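How to Choose and Fit a Second Stair Rail Without Overpaying

Most of the advice on stair safety at home is written by people who sell rails. Keep that in mind when a brochure tells you that every staircase needs a full custom system. Plenty of them need one extra handrail, put on the wall side, fixed into solid wood. That is a Saturday job for a handy person.

I fitted two last July, one from Nutavach and one from Dekport. Both came with claims I couldn't check. "Tested to 1,000 lbs" sounds great until you ask what it was screwed to during the test. In your house the rail is only as good as the studs behind it and the screws in between.

Before you buy

Walk the stairs with the person who will use the rail. Watch which hand reaches out, and where. A quote I got from Ulloa came to $2,808 for one straight flight, with lighting in the rail that no one had asked for. A plain rail, brackets and screws cost a small fraction of that.

Ask any seller three things: what the bracket is made of, what screws come in the box, and what the warranty says if you install it yourself. If the answer to the last one is vague, assume it's a no.

Step 1. Find the studs

Use a stud finder, then check it with a thin nail where the bracket will cover the hole. Stud finders lie, especially on old plaster. Drywall anchors are not good enough here, whatever the package says.

Step 2. Mark the height

Measure straight up from the front edge of each step and mark the wall top and bottom. Check your local code for the allowed range, then let the user try a height inside it. Snap a chalk line between the marks. Lay an old towel or drop cloth over the lower steps first - chalk gets into carpet and stays there.

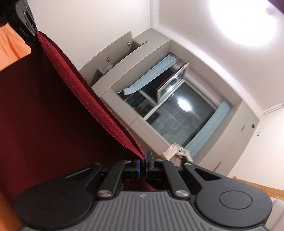 Step 3. Fix the brackets

Drill pilot holes and drive the screws by hand for the last few turns. The screws in the Dekport box were too short to get a decent bite through plaster, so I threw them out and bought longer ones. Leave enough gap behind the rail for knuckles.

Step 4. Attach the rail and test it

Set the rail on the brackets, screw it from below, and turn the ends back to the wall so sleeves don't catch. Then pull on it, down and outward, with your full weight. If anything shifts, take it off and start that bracket again.

What to skip

Grip tape sold for rails, mostly. The Drallport roll I tried was $20 and peeled at the corners within 2 weeks. A clean, round rail that a hand can close around does the job better. Check the screws again after a month of use, and tighten any that have worked loose.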